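How to Transfer a Mural Design to an Outdoor Wall Using a Doodle Grid

Updated January 2022

A doodle grid replaces the ruled squares of a standard grid with random marks painted on the wall. The marks are photographed, the design is laid over the photograph, and painters use the marks as reference points. The method suits rough block and brick, where chalk lines do not hold. These steps were written up after the Monoldale underpass wall, 103 feet long, which was gridded and outlined by a mixed crew of trained and first-time painters.

What you need

Exterior acrylic in two colors close to the base coat
Brushes, 2 inch
A phone or camera that can shoot the whole wall square-on
A tablet or computer with layer-based image software
Printed sheets, one for each section of wall
Written permission from the owner of the wall

Step 1. Prepare the surface

Scrape off loose paint and wash the wall from the top down. Let it dry fully. Fill cracks with exterior filler, sand flush, and apply masonry primer. New mortar must cure before priming; follow the time given on the bag. Roll on one base coat in the main background color of the design.

Step 2. Paint the marks

Cover the wall with letters, numbers, loops and short words. Each mark should be about the size of a hand. Do not repeat a mark within the same section. Place marks more densely where the design has faces, lettering or other fine detail, and leave them wider apart in sky or flat color. Keep the paint thin. Thick marks leave ridges that show through the final coat in low sun. 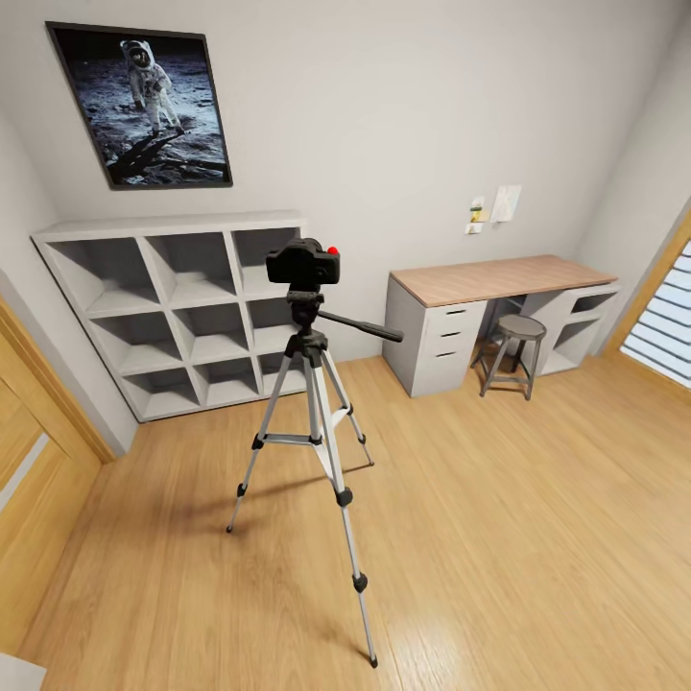
A reader's comment on the first version of this page said that plain letters caused trouble on the Skukamlow wall, where two painters both worked from a "B" and drew the same shoulder twice. Pairing each letter with a number (B4, B7) fixed it. The pairing has been used on every wall since and is recommended for crews larger than three.

Step 3. Photograph the wall

Shoot from straight in front, at mid-height if possible. If the street is too narrow to fit the wall in one shot, shoot overlapping sections and join them. Overcast light is best. Correct the perspective in software until the top and bottom edges of the wall are parallel. Then measure the real wall and check that the proportions of the corrected photo match. An error here carries through every later step.

Step 4. Overlay the design

Place the wall photo on the bottom layer and the design on top. Set the design layer to nearly 50 percent opacity. Scale it to the wall edges, keeping the proportions locked. Move important details away from downspouts, vents and joints. Export the merged file.

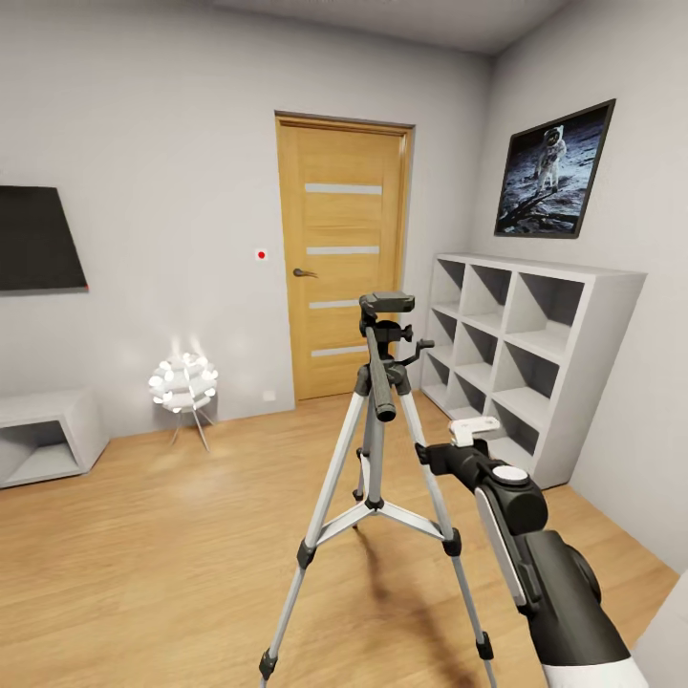 Divide the export into sections of equal width and print each on a separate sheet, with a small overlap at both sides. Mark the section number in the top corner. The Monoldale file was split into 7 sections. Put the sheets in plastic sleeves; wet paint ruins bare paper within an hour.

Step 5. Outline

Start at the center of the wall and work out. Find a mark on the sheet, find the same mark on the wall, and draw the line where it passes that mark. Use thinned paint in a mid tone. Step back across the street after each large shape and compare it with the sheet. Correct errors with base color before moving on. 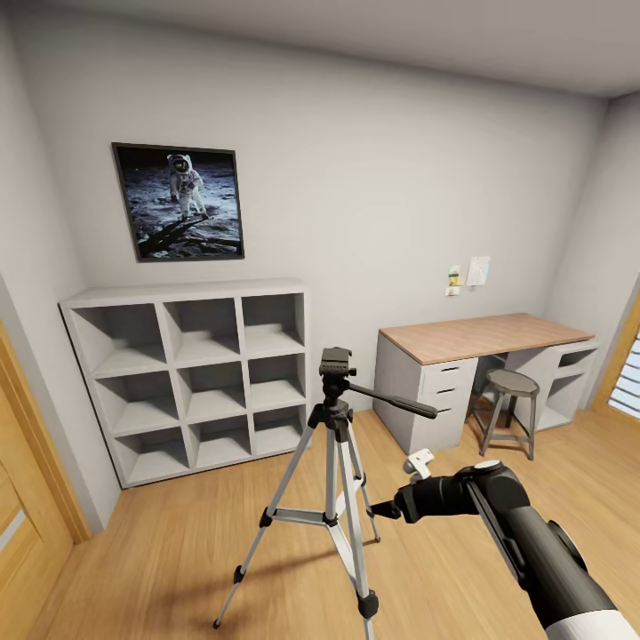

Long curves should be drawn by one person from start to finish, even where they cross section lines. Curves drawn in pieces tend to show a kink at each join.

Step 6. Block in and seal

Fill the largest shapes first. Two coats cover most marks; dark marks under yellow or pale pink may need a spot of base color first. Leave the finished wall for the full cure time on the paint label, then apply a clear anti-graffiti coat. Test the coat on a small low corner for clouding.

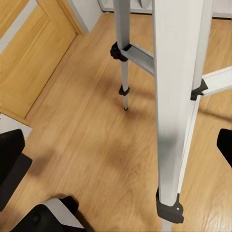 Grey stand on a wood floor, from above

Problems and fixes

Marks do not line up with the sheet: the photo was not corrected for perspective. Repeat Step 3.

Marks show through the top coat: sand lightly and apply one coat of base color over the area.

Paint beads on the wall: the primer was applied over dust or grease. Wash, dry and prime again.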